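Trernness Cooperative
Equipment and Services Review Group
Minutes of the January meeting

Present: Dean Rowbotham (chair), Anong Inthanon, Montri Intarasuk, Chanida Saengthong
Attending for Zotum: Amnuay Phromma
The meeting opened at 9:30 a.m.

1. Minutes of the previous meeting
The minutes were approved with one correction. Under item 4, the name of the packing site should read Phuthong.

2. Matters arising
Ms. Inthanon reported that the lease on the label printer had been extended to June. No further action is needed.

3. Zotum demonstration recording service
Mr. Phromma presented the service now under review. Zotum supplies hand-held grippers on loan, trains the people who will use them, and returns sorted recordings of each task. The recordings are intended for use in teaching a robot arm to do the same work. The task proposed for the trial is the packing of mixed snacks into an open gift box, carried out on an ordinary table in a home setting. 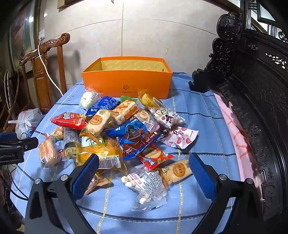 Mr. Phromma stated that the basic package covers 35 hours of recording, with a check of every session before delivery. Additional hours may be ordered in blocks. Ms. Saengthong asked whether the packets could be of any brand. Mr. Phromma confirmed that they could, and that a wide mix of shapes and wrappers was preferred.

Mr. Intarasuk raised the matter of clear and shiny packaging, which had caused difficulty in the earlier Zusivetti review. Mr. Phromma replied that Zotum makes no promise as to how an arm will perform after training. The service covers the recordings only - their quality, their labeling and their delivery. The chair asked that this be stated plainly in any agreement.

Members discussed how a completed box should be defined. Mr. Intarasuk favored a fixed layout for each box. Ms. Inthanon considered this too strict for mixed goods and proposed that any arrangement be accepted, provided the packets lie below the rim. Her proposal was adopted for the trial only.

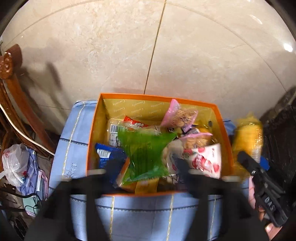 Item 3: packing task, open box with mixed snack packets.

4. Cost and terms
The quoted price for the basic package is 3,000 dollars, including the loan of equipment. Ms. Saengthong noted that the Zusivetti quote had left out shipping and asked that the two be compared on the same basis. Mr. Phromma agreed to send a full price sheet.

The draft terms allow 13 days for the customer to reject a recording. Members felt that this was short. Mr. Phromma said he would ask whether the period could be made longer, but could not commit to a figure at the meeting.

Mr. Phromma left the meeting at 10:40 a.m.

5. Decision
It was moved by Ms. Inthanon and seconded by Mr. Intarasuk that a trial of the basic package be recommended, subject to the price sheet and to revised wording on rejected recordings. The motion carried. Ms. Saengthong asked that her preference for a shorter trial be recorded.

6. Actions
Ms. Saengthong to prepare the cost comparison with Zusivetti.
Mr. Intarasuk to write the one-page task sheet for packing.
Mr. Rowbotham to reply to Zotum on the draft terms.

7. Other business
The Phuthong site has asked for replacement shelving. Deferred to the next meeting.

The meeting closed at 11:15 a.m.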